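Gredthorpe Hall, the big back room: a little gallery

So many of you asked what the Gredthorpe space is like inside that I've finally put a page together. We've been using it since December for the Sunday swap meets, the sewing bees and (once, never again) an indoor bocce afternoon, and I've grown very fond of the place. It isn't fancy. The side street is a pain to park in and the front door sticks in humid weather, so give it a good shove with your shoulder, but once you're inside it's a big, bright, useful room and that's pretty much what we were after.

A bit of background for the newcomers. The building started out as a storage shed for Lambrakis, the tile importers, and you can still find their name stencilled on the side gate if you pull the jasmine back. After that it sat unused for years, then Cleltance took on the lease and began renting it out by the half day. I was on the wait list for 3 months. I'd gone to see two other places before this one, both with carpet the colour of old gravy, and I nearly signed for the second out of sheer tiredness. So glad I held off!

I should say I'm no photographer. My favourite thing in the whole room is the brick, and the proper red of it, which I think does more for the mood than any amount of bunting. The ceiling is the other thing people remark on when they first walk in. It's white corrugated, with white beams running across and long fluorescent tubes, so even on a miserable grey afternoon you can thread a needle in there. There's an air conditioning unit up on the ceiling too, over toward the brick wall, and a big black TV screen standing against the brick.

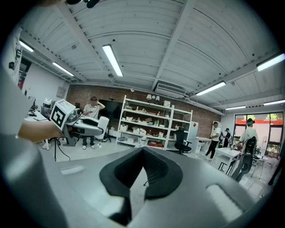
Tell your sewing people to bring a lamp anyway, wrote one reader when I put up the first draft of this page, because overhead tubes are lovely for cutting out but they throw your own shadow right over the needle once you're hunched at a machine. Same reader wanted to know whether the hall would let us hang quilts on the brick. I've asked. The answer is yes, so long as we use a freestanding rail and don't put so much as a thumbtack in the mortar, and the rail has to be ours. If anyone has one gathering dust in the garage, please sing out.

On the lamp question, I've come around. I dug out my old clip-on one and took it along to the last bee and it made a real difference with the navy fabric, which I'd been unpicking and resewing all week and getting crosser and crosser about. Bring an extension cord as well. The power points are never where you want them, in this hall or any other.

Now the practical bits, as I keep getting the same emails.

Sound: it's echoey. Brick and a metal-looking roof will do that. For the swap meets it doesn't matter a scrap, everyone's yelling about casserole dishes anyway, but for the book talk we hung blankets over a couple of clothes airers behind the seats and it took the edge off nicely. Old wool ones worked better than the fleecy kind.

Screen: handy for slides. Do a test run before people arrive, and bring your own cable, as the hall doesn't lend them out. I've been caught twice.

Kitchen: a sink, a kettle and a bench, through the side door. The urn is a Utia, older than some of our members, and it needs a good 40 minutes of warning before it'll give you anything resembling hot water. Please empty it when you're done. Please!

Cost: Cleltance charges 200 dollars for the half day, and the swap meet stallholders split it between them. Biscuits are separate and come out of the honesty jar.

Cleaning up: brooms are in the tall cupboard by the kitchen. We sweep from the brick wall toward the door, and chairs go back in stacks no higher than your chin.

I'd like to do a second page with the swap meet tables in full swing, if I can ever put down the cake tongs long enough to take the pictures. Send me yours if they're any good, especially if you got one of the enormous orange fondue set that went home and came straight back the following Sunday. The booking calendar is on the hall's own page, and mornings go first.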